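3.2 The basket and the cloth
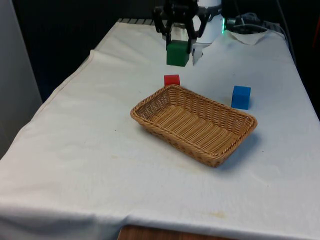

Figure 2. Basket, cloth and blocks on the work table, Stekbridge room.

We did not set out to write a section about a basket, and the earliest draft of this paper gave it a single line. The longer we worked with the tidying task, though, the more we found ourselves talking about what the things were being tidied into, and so we would like to spend a few paragraphs on it. Most studies of putting away use a box or a tub with straight, smooth walls, and there is good sense in that, as a box is easy to buy twice and easy to describe. In a home, however, small things tend to live in softer and less regular containers. The one we settled on is a shallow wicker basket with rounded corners, low sloping sides and a braided rim (Figure 2), and we chose it over three other candidates mainly for that rim. It gives a clear line between in and out, which our coders were very grateful for, and it is still low enough that a small child can see over it while sitting down.

The floor of the basket deserves a word too. It is woven in parallel ridges, and a block set down on ridges does not always sit the way it would on a flat board. In the pilot sessions at Skerness, Floarea Anghel noticed that children would often put a block in, look at it, and then turn it until it sat level to their liking. At first we coded this as hesitation. After going back over the pilot notes together one long Thursday afternoon, we agreed that it was nothing of the kind, and that the child had finished the job of putting away and had moved on to a second job, one of arranging. The coding scheme in Section 3.4 keeps the two apart, and we would encourage anyone who works with woven containers to do the same.

The blocks themselves are plain cubes in red, green and blue. We kept to three because we wanted a task that could be held in mind all at once, without counting and without a list. Color was the only thing we ever named aloud. The adult partner said "the red one" or "the blue one" and never "the big one" or "the near one," and this small rule saved us a great deal of trouble, for a cube at the far side of the basket looks smaller than its neighbor to anybody sitting at the front of the table, and children will quite reasonably tell you so.

A trial could begin from several layouts. In what we call the close layout, red and blue both stand just outside the rim, on different sides of the basket, and the basket itself is turned at an angle to the person working. We had some lively discussions about the angle. Oddur Ravn argued for keeping the long side square to the table edge, which makes the drawings in the appendix much neater. Catinca Căpraru, who had watched a good many families clear up after supper for the earlier Mernach study, answered that she had yet to see a basket put down square by anyone in a hurry. We went with the angled placement in the main sessions and used the square one only for practice.

Finally, the cloth. All tables were covered with a white cloth, partly to quiet the knock of block on table and partly to give the blocks a plain ground. We washed the cloths between blocks of sessions but did not iron them, and after a while we stopped trying to get the stains out. A cloth with creases and a few yellowish marks is closer to what people have at home, and the children treated it more easily than the crisp new one we brought to the first visit, which several of them were plainly afraid to touch. The creases do have a cost. A cube placed on a fold can lean a little, and in 11 of the 471 trials a block tipped over before the child had reached for it. Those trials were stopped, the block was stood up again, and the trial was run from the beginning. They are counted once in the tables that follow.

Of the completed trials, 195 used the close layout, and these are the ones we turn to first in Section 4. Readers who wish to build the same setup will find the measurements of the basket in the appendix, together with Irfan Simanjuntak's notes on how to choose a similar one. No two handwoven baskets are quite alike, and in our experience the height of the side matters a good deal more than the length.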